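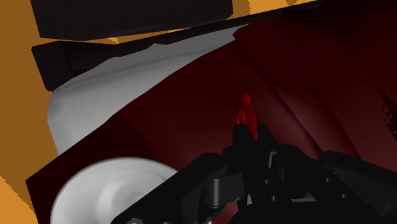

3. MATERIALES Y MÉTODOS

3.1. Selección de los tejidos

El estudio se limitó a paños de algodón teñidos en rojo oscuro, por ser el grupo cromático con mayor número de reclamaciones en los establecimientos de hostelería adscritos al programa Undley. Se tomaron 21 piezas procedentes de dos proveedores, Erdem y Skarbridge, todas ellas sin uso previo y con el acabado comercial de origen. De cada pieza se cortaron probetas en sentido de urdimbre y de trama, descartando los orillos.

Figura 1. Paño rojo oscuro extendido en parte sobre una superficie blanca (imagen generada por ordenador).

3.2. Ciclos de lavado

Las probetas se sometieron a 11 ciclos consecutivos con detergente neutro, sin blanqueantes ópticos. El secado se realizó en horizontal y a la sombra. Entre ciclo y ciclo se dejó reposar el material en la sala de acondicionamiento del laboratorio de Orkirum hasta alcanzar peso constante. Las probetas de control se conservaron en oscuridad durante todo el ensayo.

3.3. Transferencia de color

La cesión de colorante se evaluó por contacto con un tejido testigo blanco, cosido a cada probeta por uno de los lados cortos. La descarga se valoró con escala de grises, bajo iluminación normalizada, y cada lectura fue repetida por un segundo observador que desconocía la procedencia de la muestra. Cuando ambas lecturas difirieron en más de un grado se repitió la valoración completa.

3.4. Resistencia al frote

El ensayo de frote se efectuó en seco y en húmedo, con 1.000 pasadas por probeta. Las muestras de Skarbridge presentaban un gramaje superior, por lo que sus resultados se analizan por separado en el apartado 4.2. No se aplicó corrección alguna por el encogimiento registrado tras los primeros lavados, cuyos valores se recogen en la tabla 2.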